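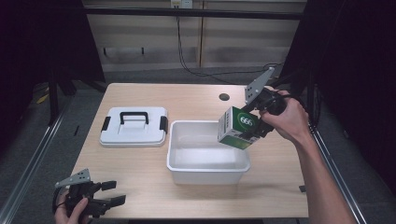
図1 フタを外した白い収納ケースと、「666」マークの緑と白の箱

3. カード類をケースにしまう

さて、ここからは私がいちばん好きな作業、カードの片づけです!うちでは黒い持ち手のついた白いケースを使っていて、この手引きの中では「Tutusケース」と呼んでいます(棚のラベルもそうなっているので、探すときはその名前でどうぞ)。

手順1 棚からケースを出して、机の真ん中あたりに置きます。持ち上げる前に、両端の小さい黒い留め具を指で押して確かめてください。片方だけ浮いたまま持ち手で運ぶと、けっこう怖いです。

手順2 留め具を左右とも外し、フタをまっすぐ上に持ち上げます。私はいつも左側に、持ち手を上にして平らに置きます。立てかけると、たいてい倒れます。

手順3 ケースの中をのぞいて、前回の紙くずや輪ゴムが残っていたら取り出します。乾いた布でさっとひと拭き。縁の裏側もお忘れなく。

注意:アルコールで拭いたあとは、すっかり乾くまで何も入れないでください。紙の箱は湿気にとても弱いです。 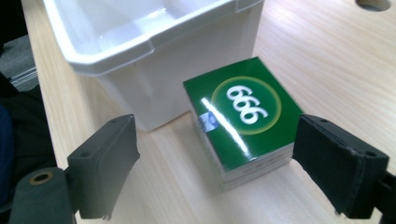

手順4 カードの束は、ラップを破らずにそのまま入れます。ラップ越しだと光って見づらいのですが、「666」の面を上にしておけば、フタを開けた瞬間にどれだか分かります。横向きに入れると、緑のものはどれも同じに見えてしまって、私は去年それで棚を三段ぶん探しました。

手順5 重い束から先に、底に寝かせて入れます。軽い箱は最後です。ぎゅうぎゅうに詰めず、指が一本入るすき間を残してください(取り出すときに角をつぶさずにすみます!)。

手順6 フタをかぶせ、四隅を軽く押さえてから留め具を左右順番に留めます。パチンと鳴らなければ、たぶん中の箱が縁に当たっています。無理に押さず、いったん開けて並べ直しましょう。

メモ:Illtonの棚は一段の奥行きが62センチあるので、ケースの後ろに別のものを置きたくなりますが、置くとまず忘れます。Chouの棚は浅いので、その心配はありません。

メモ:在庫表には束の数ではなく、カードの枚数を書きます。12月の棚おろしのとき、台帳は1,152枚なのに私の表には束の数の20と書いてあって、突き合わせに半日かかりました。今は表の見出しに「枚」と入れてあります。

注意:積み重ねは二段まで。三段目を載せると、下のフタの持ち手に当たってぐらつきます。

開封ずみのカードは、このケースには入れず、Mirovの引き出しへ回してください。そちらのしまい方は次の節に書きました。

最終更新日:2018年10月9日(火)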